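Sundaria Home Forum > Kitchen and Laundry > Work surfaces
Thread: Cloth on a white worktop, yes or no

hirano_flat
Posted 18/04/2012
We have two white work surfaces that meet at an angle, one a bit lower than the other. The higher one is used for folding, labeling and the occasional meal. Finish is a matte white laminate from Moklow, 380 euros fitted, two years old. It has begun to show gray rub marks where things get dragged across it. I am considering a cotton cloth on part of it and leaving the rest bare. Has anyone done this long term? I am mainly interested in whether the marks stop and whether the cloth creeps.

dunmore
Half covered is the worst option. The bare half ages, the covered half does not, and in three years you have a two-tone table. Cover all of it or none of it.

K.Amano
I disagree with dunmore. Two-tone aging is a problem with oiled wood and with some cheap whites next to a south window. A decent laminate will not shift enough to see. Mine has had a runner on one end since we moved in and I can't find the line when I take it off for washing.

hirano_flat
North window, so light is not much of a factor. I put a cloth on last night to try it.
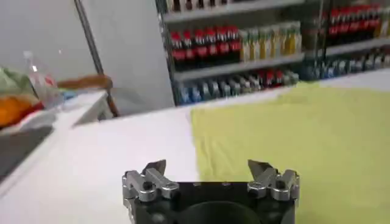 Cotton, 200 gsm, washed once at 60 before use, no backing. I didn't iron it and I don't plan to. The soft folds don't bother me for sorting clothes, but I would want it flatter for writing labels. With the pale yellow-green on the right half, the left stays free for anything that needs a hard surface. The edge runs at a diagonal at the moment. I haven't decided whether to square it up or trim the cloth to fit. The bottle and the other bits stay on the lower counter.

dunmore
Square it up. A diagonal edge gets caught by your sleeve every time you reach across.

tvarling
What is the cloth sitting on? Cotton straight on laminate slides. Put a thin rubber mesh under it, the type sold for rugs, cut 2 cm short on each side so it doesn't show.

K.Amano
Careful with rug mesh. The PVC sort can react with some finishes and leave a grid pattern that does not wipe off. Natural rubber can stain too. If you want grip, use a felt table pad, or put small silicone dots at the corners and lift them once a month to check.

tvarling
Been using PVC mesh since June with no grid.

K.Amano
Ten months isn't long. Mine marked in the second summer.

dunmore
Going back to the original question, a cloth does nothing for rub marks that are already there. Are they in the laminate or on it? Gray marks on matte white are usually metal transfer from pans or the underside of a laptop. Melamine sponge, light pressure, test a corner first. Hard rubbing will polish the matte finish and then you have a shiny patch.

hirano_flat
On it, I think. A fingernail doesn't catch. Will try the sponge at the back corner.

plultus_2
Had the same Moklow surface in a rental. The sponge took off the gray but I did end up with one shiny spot the size of a coin. Bicarbonate paste was slower and left no shine.

dunmore
Bicarbonate is an abrasive as well.

plultus_2
A milder one. I compared them side by side on the same panel.

hirano_flat
Paste first, then sponge if needed. No mesh for now. I'll weigh down the back edge with the folding board and see how far the cloth moves in a week.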